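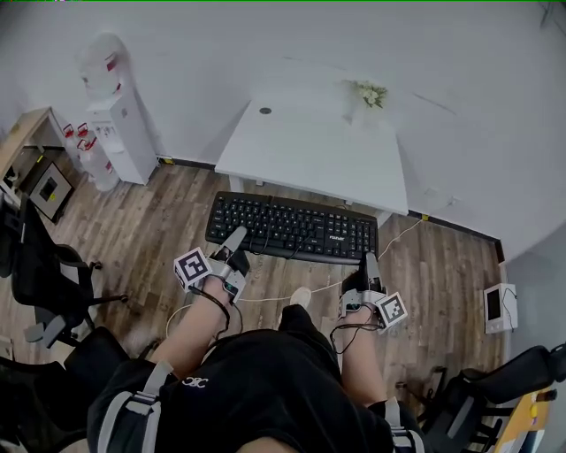

I have been meaning to write about the little office for months now, and since it's October and raining and I have a full mug next to me, this seems like the evening for it. (Thank you to everyone who asked after the last post, by the way. The soup recipe is coming, I promise.)

The keyboard first. I am very fond of a full-size keyboard, number pad and all. I know the small ones look tidy, but I do my household accounts every month and I can't be hunting along the top row for every figure. Last month's page ended on 2,462 when the bank said 2,470, and I spent a whole evening looking for that missing eight dollars. It was a parking fee. Of course it was a parking fee.

A black keyboard is also wonderfully good at showing crumbs, so every so often mine gets a proper going over. I like to do it down on the floor, where there's space to move and nothing to knock over. Unplug it, tip it upside down, give the back a few gentle pats, and then go between the keys with a soft dry brush. After that a barely damp cloth for the tops — wring it out, then wring it out again. I allow myself 60 minutes for the whole business and I always run over, mostly through stopping to read something on my phone.

The desk took me much longer to settle on. I wanted plain white, and I wanted one of those round holes near the back for the cables to go down, and I looked at a lovely one from Hostari that was $324 and had no hole at all! I went home and sulked. The one I finally chose was a Grilano, which was cheaper and had the hole already cut, and I've been pleased with it ever since. It goes straight against the wall, and I try very hard to keep the top clear apart from a small white vase in the corner. Pale flowers do best there, I think. I tried bright orange ones one week and found myself staring at them all through my emails.

The water dispenser was the thing I was least sure of. It's tall, and it isn't pretty, and I worried it would make the room feel like a waiting room. But I drink so much more with it close by, and the spare bottles live on a rack next to it so I'm no longer tripping over them in the hall. Next on my list is the long cable that still wanders over the floorboards. I have some clips in a drawer somewhere, if I could only remember which drawer.

© Alia Bhattacharjee | Contact | Back to top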